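Grokstead Shared Automation Room
Progress report to the Arillow Fund, second period
Prepared by Rattana Chaiyaporn, cell lead

Summary

The cell is running, it is running on our own setup, and we are very happy with it. When I wrote last time we had an arm bolted to a table and a long list of worries. Most of that list is gone now. The tool mount has been rebuilt, the reference heights are stable, and two more people at Grokstead can bring the cell up from cold without calling me.

What we did with the tool mount

The biggest job was the joint between the wrist and the tool. The old clamp let the tool creep under side load, and over a long session that showed up as blocks being set down a little off from where the program wanted them. We fitted a new collar from Pichon in January and wrote our own procedure for seating it: clean both faces, seat the tool by hand, close the lever, then run the check. Before the change we were redoing the tool offset after nearly every session. Since then we have gone 19 sessions in a row without touching it – I did not expect that, and I checked the log twice!

The check itself is simple. We jog the tip down close to the work board at low speed, next to one of the printed blocks, and compare the height on the pendant with the value taped inside the cabinet door. If the two disagree we stop and reseat the tool.

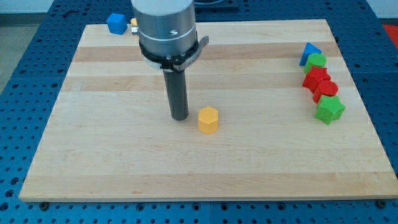
Tool tip above the work board beside the yellow hexagonal block, with other blocks along the right side.

The work board

We moved to a wooden board on top of the perforated table, and it has been a real improvement. The tip no longer risks finding a hole on the way down, and if someone gets a height wrong we mark a piece of wood and carry on. The board gets a wipe before each session and a straightedge across it once a month. It has moved very little so far, though we want to see it through a humid summer before we call it settled.

The blocks are printed in house. The first batch had edges that caught, so we slowed the printer down and reprinted the lot. Stars still take the longest to clean up.

Care and downtime

Unplanned downtime this period came to seven hours, nearly all of it one cable fault at the base of the arm. Tatuvov had a replacement to us quickly, and we rerouted the new cable with a wider bend. The old route was my choice, and it was too tight.

Routine care now lives on a single sheet beside the pendant. It covers wrist bolts, the collar lever, cable strain relief and the e-stop test.

Spending

We have used some 80 percent of the equipment line. The cable and the collar were the only large items. Training is underspent, and with your agreement we would like to move part of it to a spare tool and a second collar.

Next period

– Fit the spare tool and record its offset
– Put the remaining 32 hours of operator training on the calendar
– Write up the seating procedure so other rooms can use it
– Recheck the board for flatness at the end of summer

Please come and see it run. Mornings are best, before ten.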